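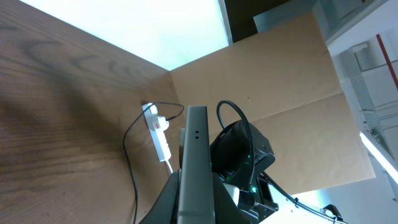 Set workshop notebook, Bristinthorpe
October 23, 2019
Entry by Siebe Desmet

Third week on the new season of Rallis. Eight episodes recorded, the ninth is the first live one. Notes from the stage rehearsal, plus what was left over from yesterday's production meeting.

Judges' desk

Ottilie wants the desk moved back 20 inches. From the jib position the contestants' feet go out of shot when they stand on the front mark, and the director has been complaining about it since episode two. Moving the desk means the monitor cables under the riser are too short. Leszek is making up longer ones tonight. Until they are in, the middle seat has no return picture, so whoever sits there has to look across at the big screen. The guest judge for the live show should not get that seat.

Desk front still has a rattle when the bass comes up. We tightened the panel clips at lunch and it got better at the left end. The right end rattles the same as before. Try felt strip behind the clips. If it still goes, take the panel off completely and look at the brackets.

Guest judge

Still not settled. The channel announced Grunari for the live show last week, and then their agency put out a tour schedule with a date on the same night. Hashini spoke to the agency this morning. They say the tour date was a mistake and will be corrected. It had not been corrected when I looked at four. Janaka has a second name ready and does not want it written down anywhere, including here.

For us it matters in two ways:
Name plate on the desk. Plates go to the printer two days before. I have asked for a blank with the Rallis logo in case.
In-ear molds. Grunari will bring their own. The other person will not have any, and we would need the universal tips in three sizes. We have the small ones only.

Sound, rehearsal one

Vocal mics 1 to 4 fine. Mic 5 dropped out twice during the group number, both times when the singer went past the stage left truss. Swapped the pack and it dropped again in the same place, so it isn't the pack. Leszek moved the antenna up to the second rung and we had a clean run after that. One clean run is not much. Repeat tomorrow with all five moving.

The children's choir for the opening is 20 voices and we have been asked to mic it with four overheads. Four is tight. They stand in a curve and the two ends are a long way off any mic. I would like six, but two of the stands are promised to the band. Ask Hashini if the band can use clips on the toms.

Click track for song three is still the old tempo. The arranger sent the new one on Monday's list but the file name was the same as the old one and the playback machine kept the old file. Rename it with a version number. Do this with all of them from now on, please.

Audience seating

Seats in the hall for the live show: 520. That is with both side blocks open. For the recorded episodes we used the center block and dressed it to look full. The side blocks were built before the new lighting towers came in and the last rows on each side look straight at the back of a tower. Ottilie walked it with the ticket people. They will hold those rows for staff and family.

Requests for tickets went over 3000 by this afternoon. Hashini says most came in the hour after the Grunari announcement, so if that changes there will be a lot of unhappy people writing in. The front of house team wants a prepared answer. Not our job, but they asked Leszek for it at the stage door and he did not know what to tell them. Send them to Hashini.

Lighting

Blue wash on the back wall reads purple on camera 2 and blue on all the others. Camera 2 was checked against the chart and its settings match. The lens is a different make from the rest and that is my best guess. Swap lenses with camera 4 tomorrow and see if the purple moves with it.

Follow spot operator for the live show has not done one for us before. She used to work for the Fletulau tour and knows the desk. Needs a copy of the running order with the entrances marked. I gave her mine, so I need another.

Haze: less. The choir teacher asked if it can be off while the children are on stage. We can turn it off at the end of the titles and bring it back in the first break. It will look thin for the first solo. Ottilie is okay with that.

Running order, as it stood at the end of the day

Titles and choir, then host on the center mark.
Two solos, first break.
Group number, then results for the bottom pair.
Guest judge performance. If there is no Grunari this slot becomes a clip of the season so far, and the edit is not started. Janaka thinks it can be cut in a day. I think two.
Last three solos, second break, vote closes.
Result.

The result envelope is supposed to come from the vote office by hand. In the rehearsal it took four and a half minutes to get from the office to the host, which is longer than the break. The corridor door needs a pass and the runner did not have one. Passes for both runners, and wedge nothing open, because security already spoke to us about the loading door.

Rehearsal faults that were ours

Host's prompter was one page behind in part two. I had loaded the order from the morning.
Stage right curtain caught on the drum riser. Riser moved in by a hand's width and taped.
Applause cue light was on during the slow song. Leszek found it was patched to the wrong channel.

For tomorrow

Cables under the riser, then desk back to its new marks. Spike the old marks off so nobody uses them.
Mic 5 walk test before the band arrives.
Order in-ear tips, medium and large.
Lens swap, cameras 2 and 4.
Felt strip for the desk front.
New click files, renamed, old ones deleted from the playback machine.
Ask Janaka at 9 whether the clip edit goes ahead. If there is no answer by lunch, start it anyway.

Leszek has the key to the cable store. The spare is with Ottilie.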